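Plenel Two-Arm Bench Cell
Tutwood Automation - Equipment - Electronics Assembly

In stock: table, plates, grippers. Arms built to order.
Quote only. Budget numbers further down the page.

Bench cell for putting parts into desktop computers and taking them out again. Two arms, one table, fixture plates to suit your parts. Sold to repair depots, refurb shops and training labs mostly. Runs off a normal shop floor, no pit, no special foundation. If you are pricing one for next year's budget, read the whole page before you call, it'll save us both a phone call.

What you get in the base package:

Two arms with controllers
Two black parallel grippers, one set of standard fingers each
Slatted aluminum table, leveling feet
One gray fixture plate, from our standard list
Wrist camera for each arm
Cables, e-stop, power strip
Setup visit, three days on site

Not in the base package: guarding, PC for running jobs, custom plates, spare fingers, freight. People miss freight every time. Crate weight goes on the quote.
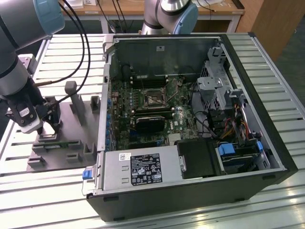 One arm over the fixture plate at left, the other over the rear of an open tower.

Table size

Go by your biggest case lying on its side with the panel off, then add the plate next to it. That's the footprint you need, plus room for the gripper to come down between the two. A tower laid flat eats more table than people think. Measure it. Measure with the case open too, some panels swing and don't lift off.

Table slots take standard T-nuts. Plates bolt down, clamps bolt down, anything with a foot bolts down. Slots run one direction only so think about which way your case will face before you drill any custom bracket. Moving a clamp along the slot takes a minute, moving it across the slots means loosening and re-seating it, so put the adjustment you use most along the slot.

Leave space behind the table. Cables loop off the top of the arms and need somewhere to go. Don't push it flat against a wall. If all you have is a wall, ask for the Holloway stand, it brings the arm base forward and you get the clearance back. Separate line on the quote.
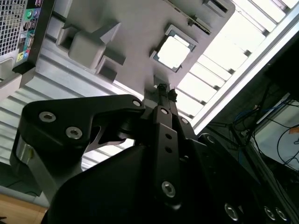 Carine Holloway
Applications and Quoting, Tutwood Automation

(Yes, the stand has my name on it. Long story.)

Practice boards. Ask me about these first if the cell is for training or for working out a new job. Molded gray plastic board, socket frame and raised blocks where the big parts sit. $169 each. Buy several. You will put a finger through one in the first week and it is a lot better than a live motherboard. They don't power up, they have no contacts, they're for motion and grip work only.

Order them in the same PO as the cell if you can. Adding them later means a seperate freight charge and our minimum order applies.

Grippers and fingers

Standard fingers are narrow and cover most board level parts. Wide fingers for drives and power supplies, swap with a hex key. Bolts are plain hex socket, your shop already has the key. Keep a spare finger set on the shelf. Finger set is $747 and lead time in December is bad, everybody's spending leftover budget and we run out. Order in the fall.

Grip force is set per job, not per gripper. Same gripper can do a processor and then a drive in one run. You do need to teach both.

Finger pads wear. Check when you check everything else. If parts start sliding in the grip, change the pads before you go touching the force setting.
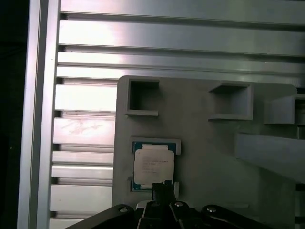 Fixture plates are where budgets go wrong, so plan on more than one. A standard plate has a set of pockets for common parts and it's fine for starting out, but the minute you add a second model of computer you want a second plate. Custom plates are $800 each from your drawing or from a sample part mailed to us. The recess has to fit the part close and still leave the finger a way in - look at the processor sitting in its nest with a raised lip around it and the gripper finger right up against the bottom edge. Too tight a pocket and you lose the pick. Too loose and the part sits crooked and the socket job fails later. If you send a sample, send the real part, not one from the same family. Lid shapes differ.

Plates come in light or dark gray. Same price. Dark is easier on the cameras if your lighting is harsh, light is easier for people. Wipe down with a dry cloth, no solvent.

Lighting. Bare aluminum throws glare. If you have windows next to the cell, get blinds, or move the cell. We can quote a light hood but try the blinds first.

Budget worksheet

Copy this into your own sheet, fill in for your shop.

Base cell: on quote
Custom plate: $800 x number of computer models
Spare finger set: $747, at least one
Practice board: $169 each
Guarding: local supplier usually cheaper than us
Job PC: your IT people will want to pick it anyway
Freight and crate: on quote
Extra training day: on quote
Service plan: yearly, optional, start it any time in the first year

Things people forget: static mats, wrist straps for whoever loads the table, somewhere to put the finished units, a bin for rejects. And time. Somebody has to own this cell. Half a person for the first couple months is realistic. After that, less.
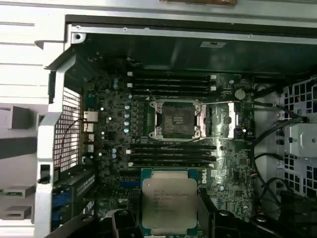 Processor work is also the job to cost most carefully. Bent pins are expensive and you don't get the board back. Our advice for year one: start the cell on memory and drives, put processor seating in the second phase, and hold money for a custom plate and a few boards you can afford to ruin. Scrap boards from your own returns pile are perfect. Same model as production if you can get it.

Second phase usually doesn't need new hardware. Plate, maybe fingers, teaching time. We can do the teaching or show your people how. Showing takes longer and costs you less the next time round.

Lever and load plate handling on sockets is taught per socket type. Two socket types, two routines. Tell us which ones when you ask for the quote, model number of the computer is enough and we'll look it up.

Leasing

Available on the base cell only. Plates, fingers and practice boards are bought outright. Return condition is normal wear, scratches on the table are fine, drilled holes in the table are not fine.

Used cells

Sometimes. Ask. They come off lease, get new pads and cables, and go out with teh same setup visit as a new one.

To get a quote send us:

Computer models you'll run
Parts in, parts out, or both
Table space you have, with ceiling height
Window side, if any
When the money has to be spent by

Phone line is open till 4:30 pm. Email is faster.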